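3. Alternating narration and the nonhuman collective

3.1 Corpus and selection

The corpus consists of 156 middle-grade novels in English, all first published in 1965 or later, in which at least two narrators share the telling. Titles were drawn from the juvenile catalog of the Groltuston lending library and checked against the publisher lists of Curnov and Skadia, the two houses that account for most of the alternating-voice fiction in that catalog. A novel was admitted if each narrator held at least two complete chapters and if the change of narrator was marked by a chapter break, a heading, or a change of typeface. Novels with a frame narrator who appears only in a prologue or epilogue were left out. Verse novels were kept, as their section breaks do the same work as chapter breaks in prose.

From this corpus we set apart a subset of 10 novels in which one of the narrators is nonhuman. The subset includes single animals, a house, a river, and several groups that speak as "we." The last kind is the main concern of this section. Where a group speaks, the reader must settle two matters that a single animal narrator does not raise: whether the group has one mind or many, and whether its members can disagree in front of the reader.

3.2 Coding procedure

Each chapter was coded separately by Hrynyshyn and Igwe. The unit of coding was the chapter opening, defined as all text from the chapter heading to the end of the first full paragraph that contains a finite verb in the narrator's own voice. Dialogue was excluded unless the opening consisted entirely of dialogue, in which case the first narrated paragraph after it was used.

Three features were recorded for each opening. The first was the form of the pronoun by which the narrator refers to itself. The second was the delay, measured in sentences, between the heading and the point at which a reader without access to the heading could identify the speaker. The third was the presence of a handover, meaning any word, object, or event carried from the last paragraph of the preceding chapter into the opening of the next. A handover could be verbatim (a repeated word), nominal (the same thing under a different name), or situational (the same event seen from the other side).

Disagreements were settled by discussion. The pronoun feature gave few problems. The delay feature gave more, mainly in novels where both narrators are children of similar age and background and where the headings carry the whole burden of identification. The handover feature was hardest to code, and the nominal type in particular was often missed on first reading by one coder or the other. We therefore report nominal and situational handovers together in what follows.

3.3 Self-reference in group narrators

Group narrators in the subset open with "we" in nearly every chapter. The exceptions are instructive. In one of the novels, the flock of starlings that narrates the even-numbered chapters shifts to "one of us" whenever the action requires a single bird to leave the group. The shift is local. It lasts as long as the errand, and the returning bird is absorbed into the plural without comment. The child narrator of the odd-numbered chapters, by contrast, never uses "we" until the final third, where it first appears in a sentence about the family dinner table. The late arrival of the pronoun in the human chapters depends for its effect on its constant use in the other set.

A different arrangement is found in the novel we refer to by its working title in the library record, Bach. The narrating group is a colony of ants under the floor of a music school. The plural is used throughout, but internal disagreement is shown by contradictory statements placed side by side, neither of which is assigned to a speaker. The contradictions are short and are normally confined to matters of fact that the human chapter has already settled, such as whether the piano lid was open. The reader is thus able to correct the colony, and most of the comedy in the ant chapters comes from this source.

We found no group narrator in the subset that uses "I" for the group as a whole. This may be a matter of editorial habit as much as of craft. Two of the authors had used a collective "I" in earlier short fiction for adults, and both dropped it in the novels coded here.

3.4 Delay and the function of headings

In the full corpus, a reader deprived of headings would in most cases identify the speaker within the first paragraph. The delay is shorter when one narrator is nonhuman, as would be expected. Scale, diet, and sense of smell are all used as early signals, and they are used early even in novels whose headings name the narrator in full. The signal is in that case redundant. We take the redundancy to be a courtesy to readers who skip headings, a habit that school librarians have often remarked on and that chapter-by-chapter reading aloud tends to encourage.

Mechanical narrators were considered for the subset and coded as a separate group. They appear in the corpus only as single speakers. Their chapters resemble those of animal narrators in delay but differ in the kind of signal used: the opening sentence tends to concern the narrator's own parts, most often the hand.
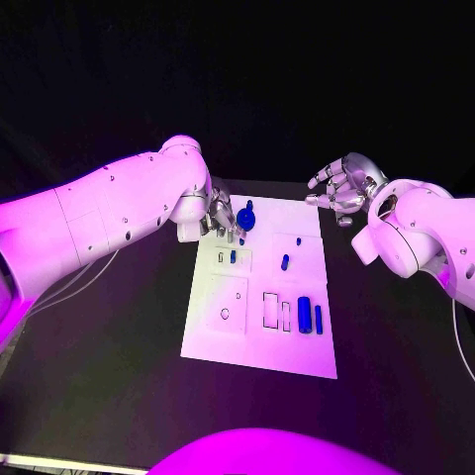
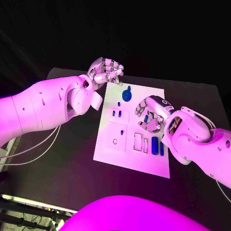
Figure 2. White robot arms at a work board under magenta-pink light.

The preference for bodily signals has a cost for pacing. A child narrator can open in the middle of an argument and be recognized from the argument itself. A nonhuman narrator that opens the same way is recognized only if the argument is already known to the reader from the preceding chapter, and this makes the handover more important. In the subset, chapters that open without a bodily signal nearly always contain a handover of some type. The reverse does not hold. Many chapters contain both, and in the verse novels the repeated word is often itself the name of a body part.

3.5 Handovers

Verbatim handovers are the most visible and also the most easily overdone. In the starling novel, the last word of each human chapter is the first word of the next bird chapter for the whole of the opening section. The device is then abandoned until the climax, when it returns in reverse, with the birds ending on a word that the child takes up. Readers who have noticed the earlier pattern will register the reversal. Those who have not will lose nothing needed for the plot.

Situational handovers are more frequent in the second half of a novel than in the first. Early chapters tend to keep the narrators apart in place or in time, so that there is little shared event to hand over. As the two lines meet, the same moment is told twice, and the second telling must give the reader something new. In the human-and-animal pairings this is most often a cause that the child could not have known. In the human-and-human pairings it is most often a motive.

Bach is again an exception. Its situational handovers are concentrated in the first half, where the colony retells each lesson from beneath the floor, and they become rare once the child discovers the ants. From that chapter on, the colony reports only what takes place when the child is out of the room. The two accounts no longer overlap, and the contradictions described in 3.3 cease to be open to correction. The reader must accept the colony's version or suspend judgment, and in the chapter set on the Saturday of the recital the text supports either course.

3.6 Limits of the coding

Restricting the unit to the chapter opening excludes changes of voice within a chapter. Several novels allow a nonhuman narrator to interrupt a human chapter with a line set in italics, and none of these interruptions is reflected in our records. A second limit concerns illustrated editions. Where a drawing at the chapter head shows the narrator, the delay as we measured it is longer than the delay experienced by a reader of that edition. We coded from the text alone in all cases and did not record whether such a drawing was present.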